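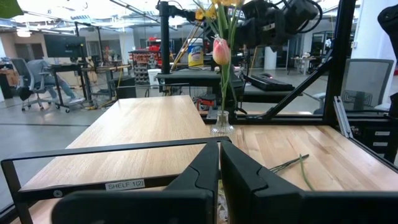 # About Priditz

Priditz builds and tests robot arms that handle soft, uneven things. We work with flowers for the most part, along with some herbs and salad greens. Our customers are packing houses and florists' wholesalers. We work out of one open floor at Trollside, with the desks and the workcells in the same room.

## What we do

A bunch of tulips looks simple to put together until a machine has to do it. Stems bend, leaves catch on each other, and a bloom that is squeezed too hard is ruined for sale. Our arms pick single stems, set them in vases or sleeves, and put the leftovers to one side. We write the control software ourselves. Frames and drawer units are bought in, and we fit them out for each job.

Gikby is our stem-handling program. The first customer to run it was Parisi, a wholesale packer, and it is still the one we learn the most from.

## The December stop

People who call us often ask about the fault at Parisi, so we keep the account on this page.

In December a Gikby cell there closed its gripper on a vase when the gripper should have stayed open. The glass broke. The arm then carried on with its next move and swept pieces off the tabletop onto the floor. An operator pressed the stop button. There were no injuries, but someone had been standing close enough that there could have been.

We shut down every Gikby cell the same afternoon and went through the logs. There were two causes:

- A cable to the wrist sensor had worn where it bent. The force reading froze at its last good value, and the software went on trusting it.
- Our check for a frozen reading waited 535 milliseconds before it acted. At the speed the arm was moving, that was far too long.

The cable was a part we chose and the delay was a number we set. Parisi had kept to the maintenance schedule we gave them.

## What changed

The check now trips at 44 milliseconds, and the arm stops where it is when it does. Sensor cables are clamped at a second point and replaced on a fixed schedule – we used to wait for signs of wear. The stop zone around each cell is deeper, and customers can't shrink it in the settings.

Before a cell goes back into service it has to finish 100 vase placements in a row with no force alarm. One alarm and the count goes back to zero. The Parisi cell took 3 attempts to get through, and we charged nothing for the weeks it was down.

## Reporting a problem

If you run one of our cells and it does something you didn't expect, stop it and call the service line. Please leave the cell powered if it is safe to do so – the log holds more that way. Small things count too, like a dropped stem or a gripper that closes late.

Visits to Trollside are by appointment on Thursday afternoons. Closed shoes are required on the floor, and we have safety glasses at the door.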